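Filed under: Bimanual rigs / Data quality / Resolved

Ticket: Replay error on left arm exceeds right arm, Kornholm bench
Opened by: Dakberg lab, manipulation group
Last updated: Saturday, March 28, 2026

Problem
Open-loop replay of recorded demonstrations drifts on the left arm. The right arm reproduces the same episodes within tolerance. The drift shows up late in an episode and is worst on long reaches toward the back of the table.

Expected
Both arms replay within 2 mm of the recorded gripper position at the end of the episode.

Set
1,036 episodes recorded, 36 dropped for missing frames, 1,000 kept. Policy trained on the kept set with the Grirner loader, default settings.

Tried, no change
- Re-zeroed all joints on both arms.
- Swapped the left and right controller cables.
- Lowered replay speed by half.
- Reinstalled the Qudah driver and cleared its cache.

Tried, some change
Unplugged the left wrist camera and replayed the same 30 episodes. Error dropped but was still out of tolerance. Plugged it back in and the error returned. Left it unplugged overnight and got the same lower number in the morning.

Cause
Two things. The joint log and the camera log were stamped by different clocks, and the loader lined them up by arrival time. When the camera stream was busy, left arm samples were matched to the wrong row. The rest was gravity compensation: the left arm's payload was still set to the bare gripper, with no allowance for the camera module and its cable.

Fix
Stamp both logs at the source and resample to the joint clock. Add the camera mass to the left payload entry. Don't copy the right arm's file across, the values are different now.

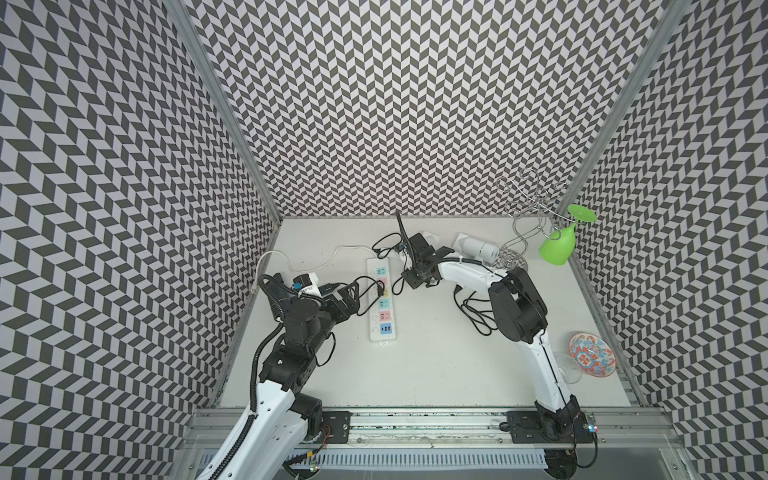 After both changes the 30 test episodes replayed within 2 mm on each arm. The policy was retrained on the realigned set and grasp success on the cluttered layout improved. The gain on the bare table was too small to call.

Still open
The 36 dropped episodes may be recoverable with the new stamps. To be checked in April. Please don't delete the raw logs from the Kornholm drive until then.

Status: resolved, follow-up pending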